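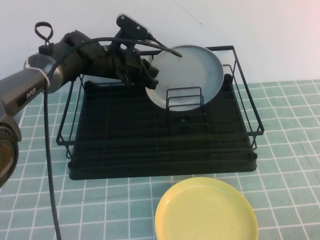 PiPER arm at the dish rack, with the gray plate at the divider and the yellow plate on the cloth.

Jandlow Gripper and Wrist Camera Comparison: Frequently Asked Questions

Last revised 3 July 2024. Questions are added as they come in, so the order is not the order of importance.

What is being compared?

Two parallel grippers, the Ulex and the Sugiyama, and two mounting positions for the wrist camera, high and low. That makes 4 configurations. The arm, the rack, the plates and the control software stay the same throughout. Results are reported per configuration and are not pooled.

What is the task?

Place a plate upright in the wire divider of a dish rack, or remove one from the divider and lay it flat on the table. The two directions are scored separately. Insertion is the harder one for every configuration we have run. The removal results are published mostly for completeness, and the spread between grippers there is small.

Why a dish rack and not a standard peg board?

A peg board tests alignment on two axes with a rigid target. A wire divider gives a little when touched, and a plate can enter it slightly rotated, catch on a rim, and still end up seated. We wanted a task where contact before success is normal. The peg board runs from January are still available in the old results folder, but the scoring was different and the two sets should not be placed in one table.

How many trials are in the current set?

110 per configuration. An aborted run counts as a trial if the gripper had closed on the plate before the abort. If it had not, the run is repeated and the first attempt is logged under "void."

What counts as a successful insertion?

The plate must be released, must stay in the divider without support, and must not have moved the rack off its marks. The check is made from the fixed camera after the arm has returned to its park pose. Leaning is allowed. A plate that rests on top of the divider wires without entering the slot is a failure, even if it stays there.

What is the difference between the high and low camera positions?

The high position places the camera on a bracket above the wrist, looking over the fingers. The low position places it closer to the finger plane. High sees more of the rack during approach. Low sees the plate edge better in the last part of the insertion but loses the divider earlier, when the held plate covers it. Neither position keeps the slot in view for the whole motion. In both positions the camera is tilted toward the point where the fingertips meet, and the tilt is set with a printed wedge, never by eye.

Why are so many wrist frames blurred?

Exposure time. The wrist cameras run on a fixed exposure so that brightness does not shift when a large pale surface passes close to the lens. The cost is streaking whenever the wrist turns quickly or the target is very near. Thin rods suffer most: at short range a wire can smear into a soft band several times its real width, and an edge detector will happily return both sides of the band.

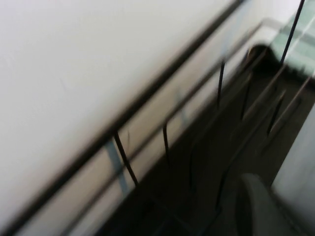
We considered shortening the exposure and adding a lamp. The lamp produced glare on the metal plate that moved as the arm moved, and the pose estimates got worse. The current setting stays. If you are training on the wrist stream, we suggest keeping the blurred frames in the set. A policy that has only seen sharp frames tends to stall at the moment the wrist starts to turn.

Is the wrist stream synchronized with the fixed camera?

By timestamp only. There is no hardware trigger. The Drenley controller stamps each frame on arrival, and both streams are then matched to the nearest joint state. Frames with no joint state close enough are marked in the index and can be dropped with the --strict option in the loader. Check the index before assuming that a missing frame is a camera fault. Most of the ones reported to us were dropped at the matching step.

What does the Drenley controller do, exactly?

It sends joint targets, reads joint states, commands the gripper, and writes the log. It does no planning. Gripper commands time out after 200 ms without acknowledgment and are sent again once. A second timeout stops the run. This affected the Sugiyama more than the Ulex in early runs, and the cause was a poorly seated connector on our side. The affected runs were voided.

Which gripper is better?

It depends on the direction of the task and on the plate.

For insertion with the metal plate, the Ulex is ahead. Its fingers are narrower, so there is more clearance when they open between the plate and the neighboring wire. For insertion with the plastic plate, the two are close enough that we would not choose on that basis. For picking a plate up flat from the table, the Sugiyama is ahead by a clear margin. Its lower finger has a thinner leading edge and gets under the rim with less pushing.

If you can only buy one and your plates start in a rack, take the Ulex. If they start on a table, take the Sugiyama.

Do the fingertips come standard?

The Ulex was run with the tips it ships with. The Sugiyama was run with its optional soft tips, after the hard tips slipped on the metal plate in most of the pilot attempts. We know this makes the comparison less even. The pilot data for the hard tips is included in the download under "pilot_hard" and is not part of any table.

How is grip force set?

Fixed per gripper and per plate, at the lowest setting that held the plate through a standard shake motion nine times in a row. Force is not adapted during a run. Units in the log are the gripper's own and are not comparable between the two products. Please do not plot them on one axis. We have seen this done twice.

How should the arm cable be routed?

Along the links, with ties, and with enough slack at the joints that the wrist can reach both ends of its travel without pulling. Check the slack at the park pose and again at full reach over the rack. The camera cable is separate and thinner. It needs its own loop, clear of the fingers. A camera cable that touches the top of the plate during insertion is enough to rotate it, and the resulting failure looks like a grasp error in the log.

Does the cloth matter?

Somewhat. The grid is a convenient visual reference for putting the rack back after a failed run, but it is cloth, so the lines move when it wrinkles. Do not use them for calibration. Calibration uses a rigid board that is removed before recording. The cloth also makes the table pick slightly easier than a bare hard surface, in that the lower finger can press down a little without stalling. Expect lower pick numbers on glass or steel.

How is the rack held in position?

By its own weight. We tried clamping it. Clamped, it turned a number of light collisions into hard ones, and one of them bent a divider wire. Unclamped, it slides, and the slide shows up as a failure under the success rule above. We consider this the more useful measurement.

What is reset between trials?

The arm returns to park. The rack is checked against its marks. The plates go back to their start positions, and a still is recorded from the fixed camera so that the start state can be verified later. Start positions vary within a small area, drawn from a list that is the same for every configuration. Trial 12 of one configuration therefore has the same intended start as trial 12 of the others.

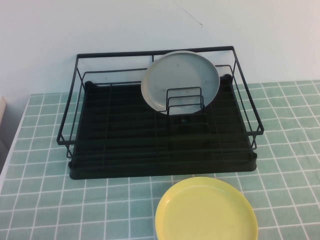
Tetsuya Murakami writes that the start list is the weak point of the comparison. His argument is that if all configurations share one list, a gripper that happens to suit those positions gets an advantage that more trials will not remove, and that a second list, drawn independently, would show whether the ranking holds.

This is a fair objection. A second list has been drawn and will be used for the next set, starting with insertion. Both lists will be published. Until then, treat small differences between configurations as unresolved, particularly for the plastic plate.

Can I submit results from my own arm?

Yes, if you use the published start list and the success rule without changes, and send the raw log together with both camera streams. Tables without logs are not accepted. Other arms are welcome but will be listed on a separate page, as reach and wrist geometry change the approach angle and the configurations stop being comparable.

Do I need the same rack?

For a listed result, yes. For your own use, any rack with an upright wire divider is suitable, provided the slot is wide enough for your plate rim with some play. Dark racks are harder for the depth stream than light ones. The interior of a black tray returns very little, and holes in the depth map there are expected. We fill nothing in. The holes are stored as zeros.

Why is there no depth-only result?

We ran it and stopped. With the metal plate the depth returns were unreliable at the angles that matter, and the thin wires were missing from most frames. A table with that many voids would not tell anyone much. The short log is available on request.

Can the two camera positions be used at once?

Mechanically, yes, with the longer bracket. The Drenley accepts a second wrist stream. We have not tested it beyond confirming that frames arrive from both, and the added mass at the wrist has not been characterized. Ciarán Ní Mhurchú has a bracket drawing that clears both sets of fingers and can send it in any common format.

Where do I report an error in the data?

Use the issue form on the download page. Give the configuration, the trial number and the frame index. Reports that say only "trial looks wrong" are closed after a week without a reply. Corrections are listed in the changelog, and the trial keeps its original number.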